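Home Guides Downloads Parts Contact
Search manuals Go

Lurnora Table by Fondine
Section 4: Placing and first use

1. Push table into the corner. Leave 40 mm at the wall for the leveling feet, you'll need to reach them.
2. Turn each foot until the top stops rocking. Check again after loading.
3. Wipe the top with a damp cloth, then a dry one. No scouring pads.

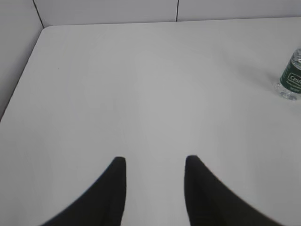
4. Wait 27 minutes before putting anything down. Longer if teh room is cold.

NOTE: Scratches on the white finish can't be polished out. Touch-up pen is part 886.

CAUTION: Lift, don't drag. Goes for glass most of all.
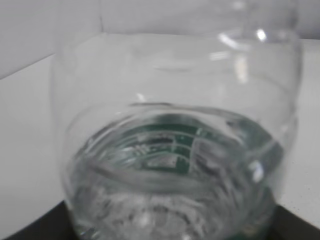
Felt pads (part 556) go under anything heavy. Stick on, press, done. A clear jar with a thick rounded base like this one needs a pad too, smooth glass or not. Check for grit under it first, grit is what scratches. Replace pads when they go flat or start to peel of.

5. Re-check the feet in August if you set up in winter. Floors move.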